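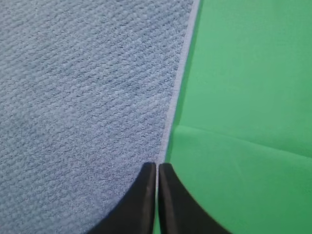 Gripper fingers at the towel hem, nearly closed.

Setting up a two-arm folding cell and the shifts around it

Gwenaël Moulin, March 1, 2020

These notes cover the folding cell at the Paewai linen plant and the changes to the finishing roster that went with it. They are written for supervisors at the Drarurton and Udanano sites, who will get the same equipment. Mechanical installation is in the Ziluvance manual and is not repeated.

Before you start

You need one finishing operator who has folded by hand for at least a year, one maintenance tech, and a full shift with no production target on the cell. Do not schedule the first day against a hotel changeover. Paewai did this in November and lost most of the day to moving people back to the hand tables.

Print the current fold standards. If your site has none on paper, write them first. At Paewai the morning and afternoon crews were folding bath towels two different ways, and the arms can only be set up for one of them.

Step 1. Agree on the grasp point

Lay a towel on the cell table and have the operator show where they take hold of it. Most people pick up at the corner by feel and adjust. The arms need a point that can be repeated. We use the finished edge, with the tips lined up on the hem itself. Loop pile gives under the fingers and the depth of the pick varies with the wear of the towel. A hem is flatter and more consistent from one laundering to the next.

Enter the grasp point under the item code, then save it with the operator's initials. The initials matter later, when someone on another shift wants to know who to ask.

Step 2. Set the lift height

Start with the default and raise it in small increments. The lower edge should clear the table without the item swinging. Heavier fabrics need a slower lift and a short dwell before travel. Dark items are harder to judge against their own shadow, so check the clearance from the side, at table level.

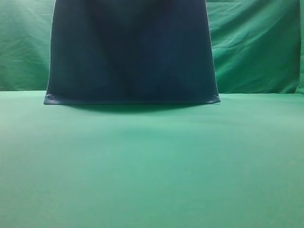
Dark navy item at the table, lower hem just above the surface.

If the lower edge drags, the fold line will be off at the next step and the stack will lean. Correct the height first. Do not try to correct a leaning stack by changing the fold position.

Step 3. Run the trial batch

Run 14 pieces of one item. The operator grades each one pass or redo and writes the reason beside every redo. Accept the settings at 13 passes or better. Below that, go back to Step 1.

Leave the grading to the operator. At Paewai the tech graded the first batches and passed folds that the packing bench sent straight back. The tech was checking that the edges met. The packers wanted the hem on the inside and the fold facing the trolley, and that requirement was not on any sheet until the operators wrote it down.

Step 4. Set the table condition between pieces

Each piece has to be flat before the arms close on it. Smooth from the centre outward and look along the far edge for a ripple. A small ripple there may be tolerable on waffle weave, but record it during the trial batch so you know where your limit is.
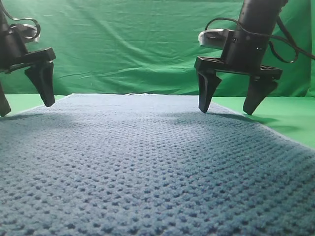
Clearing and smoothing by hand is done with the cell in hold, every time. The hold button is on the operator's side of the guard. New staff tend to reach in as soon as the arms stop moving – a stopped arm may only be waiting on its next command. Cover this in the first ten minutes of training and again at the end of the shift.

Step 5. Rewrite the roster

The Paewai finishing line had 8 people at hand tables. It still has eight. Two now run the cell in turns, one inspects, one feeds, and four stay on hand folding for fitted sheets, robes and anything with a repair. Nothing in that second group should go to the cell.

Rotate the cell positions every two hours. Feeding is lighter on the shoulders than hand folding but duller, and attention falls off sooner than people expect. The operators asked for the two-hour limit after trying a half shift.

Three points to settle with staff before the cell goes live:

Pay grade. Cell operators at Paewai moved up one grade after sign-off. Put the sign-off criteria in writing.

Piece counts. The cell logs output by item code. We do not use the log for individual performance, and the display does not show names.

Hand skills. Everyone on the cell does at least one hand-folding shift a week. When the cell is down, the work goes back to the tables at full volume.

Step 6. Review at 300 cycles

Stop at 300 cycles on each item code and repeat the trial batch. Check the fingertips for lint, wipe them with a dry cloth, and compare the redo reasons with the first sheet. A change in the reasons is more useful than a change in the total. At Paewai the total stayed the same on hand towels while the cause moved from missed grasps to skewed folds, and the fix was a lift height that had been altered on night shift without an entry.

Keep the redo sheets in the binder at the cell. Send copies of the item settings to Paewai so the three sites stay on the same codes.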